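Re: [darnstead-kitchens] Decanting and the "clear worktop" method
October 2025

> I've now finished all six weeks of the Cabral method and I can't
> recommend it enough. Everything dry goes into matching tubs, every
> packet is thrown away, and the worktop is left bare. The course says
> the average household saves up to 90 minutes a week in the kitchen.
> I believe it! Has anyone else on the list tried it? The Istholm tubs
> are on offer until the end of the month if you buy the full set.

I read the course notes when they were passed round in August and I'm afraid I came away less keen than you did.

Start with the 90 minutes. Where does it come from? The notes say "a survey of 1,000 homes" and leave it there. They don't say who asked, what the homes were like before, or whether anybody held a watch. I don't think I spend 90 minutes a week looking for things. I spend it peeling, washing up and waiting for the oven, and a row of tubs won't help with any of that.

Then the packets. The packet has the cooking time on it, and the date, and the allergy information. I decanted our rice and lentils years ago and ended up writing the whole lot out again on masking tape, which fell off. My neighbour's child can't have sesame, so when they come to us I want to be able to read the original label. The course answer is to photograph every packet before it goes in the bin. I don't want to scroll through my phone to find out how long pearl barley takes.

As for bare worktops, it depends what kitchen you've got. Ours has one short run of cupboards and the rest is whatever will stand on something else. A basket on top of the microwave is supposed to be a sign of failure (week two, "stacked clutter"), and I can't see the harm in it.
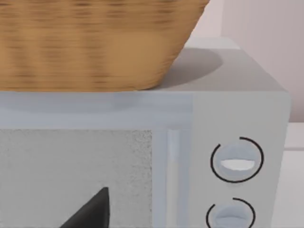

Basket on the microwave.

I would say check your manual first, as some models need the top left clear for air. That's a sensible reason to move a basket. "It interrupts the eye" isn't.

The bit that bothers me most is the money. The full Istholm set is sold as the cheap way in, but the tubs only stack with each other, and the older Grurnelau ones that plenty of us already own are a slightly different width. So you either start again or you live with two towers that lean. A secondhand wooden box does the same job for bags of flour and pasta, and you can keep the packets in it, folded over with a peg. 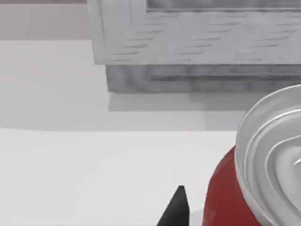 What I'd do instead

1. Leave everything in its packet unless you have moths. If you do have moths, use jars with proper lids, any make.

2. Pick the 4 things you use daily and keep them where your hand goes. Let the rest be a bit of a muddle.

3. Don't buy any storage for a month. Then see if you still want it.

I'm willing to be proved wrong. If someone will time themselves for a fortnight before they decant and a fortnight after, and post both sets, I'll read them with interest. "It feels quicker" doesn't count, and neither does another 1,000 homes we can't see.

Does anyone have a spare Grurnelau lid, the wide one? Mine has split down one side and I'd rather not buy a new tub for it. I can collect from anywhere in Darnstead.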